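Keeping a Pair of Hand-Held Grippers in Tolerance: What the Maintenance Plan Got Right and What It Didn't

Student project report, Hollenstein Technical College
Kobina Issahaku and Margit Vik
Supervisor: Hannelore Zaugg

1. Why we did this

The two hand-held grippers in the Hollenstein lab came with a maintenance sheet from Fultov, the shop that built them for the college. The sheet says to check finger alignment at fixed intervals, replace the tips at 4000 closings, and otherwise leave the tools alone. We were asked to follow the sheet from March until the end of the term and report on whether it works.

Our starting position was that it would not. A number as round as 4000 usually means somebody picked it at a desk. We tried to keep that opinion out of the measurements, and readers can judge from section 4 whether we managed.

2. Setup

Both grippers are the same model, with two fingers in a gray housing and yellow tips that are meant to be swapped out. The tool is moved by hand and the opening between the fingers is recorded, so that a robot arm can later be taught the same motion. If the fingers have drifted, the recorded opening is wrong and everything downstream is wrong with it. The sheet does not mention this at all. It treats drift as a wear problem, when for us it is a data problem.

We call the grippers A and B in this report. The closing counter on A stood at 3754 when we took over. The counter on B had been reset by an earlier group, and we could not find out when.

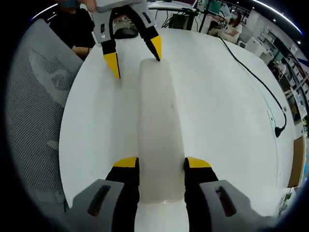
Alignment is the check we trust least. The sheet wants it done with the gripper alone, closing on a steel gauge and reading the offset from a scale. Steel does not give, so both tips get pushed into line by the gauge and the reading looks better than it should. We added a check of our own with a soft block, one gripper at each end, where a finger that arrives early shows up as a sideways nudge. A block with rounded edges and a squared-off end, like our translucent one, is easy to line up by eye along its length, but the milky surface makes it hard to judge the moment of contact. Two of us watching the same closing did not always agree. Severin Haslinger from the year above suggested marking the block with a pencil line. We did, and the disagreements got smaller without going away.

3. Procedure

Each check took the same steps, done in this order:

Step 1. Open both grippers fully and wipe the tips with a dry cloth. The sheet recommends a solvent from Grurnix. We skipped it after it left a film on a spare tip.

Step 2. Check the cable on each gripper. Run it through your fingers from the housing to the plug and feel for kinks. Lay it flat on the table with some slack. A tight cable pulls on the tool, and we suspect that a few of our early readings were cable readings. The cables and the small parts share one round table with everything else, and we never found a layout where nothing got in the way of anything.

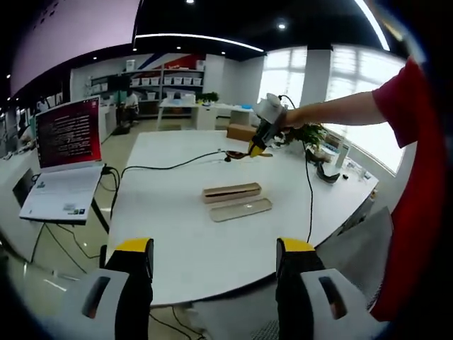

Step 3. Zero the opening. Close the fingers on nothing, hold, and save the value. Do it 3 times and keep the middle one.

Step 4. Close on the steel gauge and write down the offset. This is the only step from the sheet that we left exactly as written.

Step 5. Do the soft block check with both grippers. One person per gripper, fingers open on both sides of the block before either one closes. Agree out loud who closes first.

Step 6. Log the counter.

The foam block came in halfway through the term, when we wanted something softer at the ends. It lies still on the table when set down diagonally, and both people can reach their end without leaning over each other. Its surface is a little fuzzy, which we expected to hide small errors. Our readings with it were no worse than with the other block, and we don't have a good explanation. 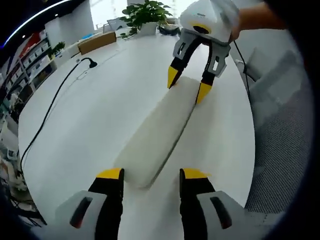

4. Results

Gripper A passed every gauge check. It failed the soft block check 11 times, always with the left finger arriving first. According to the sheet, then, A was healthy all term. We don't believe it was.

Remo Leitner, who looks after the lab equipment, opened the left housing for us and found the finger carrier screw a quarter turn loose. He tightened it and added a drop of Canik thread lock. The early contact stopped. We would like to call that the cause, but he also reseated the finger while he was in there, so two things changed at once and we can't separate them.

Gripper B showed no pattern. With no usable counter value, there is little we can say about it.

We replaced the tips on A when the counter reached 4000, as instructed. Measured against new ones, the old tips showed no wear we could detect with the calipers we had.

5. What we would change

Drop the fixed tip interval, or at least have Fultov show where it comes from. Put the carrier screws on the sheet, before alignment. Keep the gauge check, but don't let a pass on it close the matter. Write the counter value down before anyone resets it, and keep it in the log with the initials of the person who did the reset.

Hannelore Zaugg has pointed out that one loose screw on one gripper is thin evidence for rewriting a maintenance plan. We agree with her. It is still more evidence than the plan arrived with.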